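Does Color Coding Make Sorting Easier? A Second Look at the Gravberg Method

11/13/18
By Nandini Varma and Rekha Raju
2 min read

Our course handout says that two colors of block are enough to teach anyone to sort stock, and that the Gravberg method "cuts errors in half." It doesn't say half of what. We decided to test it ourselves before repeating it in our report.

We had 23 classmates sort painted blocks out of a metal bin in two ways. In the first round they went by color, red-brown or green. In the second they ignored color and went by length. Each person got 5 tries per round, and Rekha kept time.

Color was faster for 21 of them. That sounds like a win for Gravberg, but we are not convinced. Everyone did color first, when they were fresh, and length second, when a few were openly bored. We should have switched the order for half the group and we didn't think of it until May, when the trials were over.

Errors were even less clear. We logged seven in the color round and nearly the same number in the length round. Most came when blocks were lying tight against each other and people grabbed the wrong one - a problem that paint does nothing to fix. Dark green on a gray floor is also harder to pick out than the handout suggests, mostly where the metal is scuffed.

The Koster worksheet asks for a yes or no on whether the method works. We left it blank. Color probably helps with speed. We can't say more than that from one bin and one order of rounds.

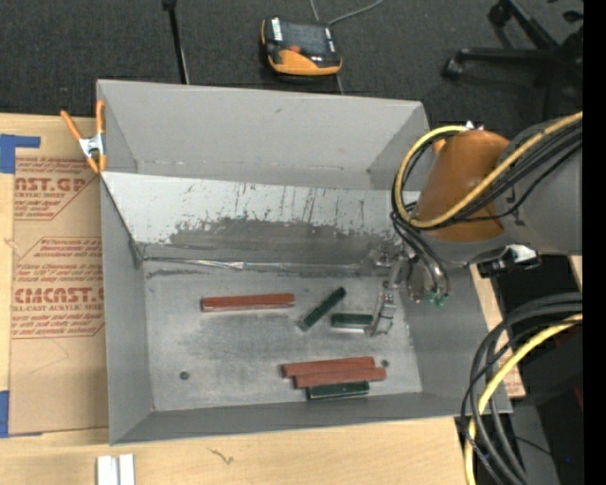 Fig. 1. Red-brown and dark green blocks in the metal bin, three of them packed close together near the front.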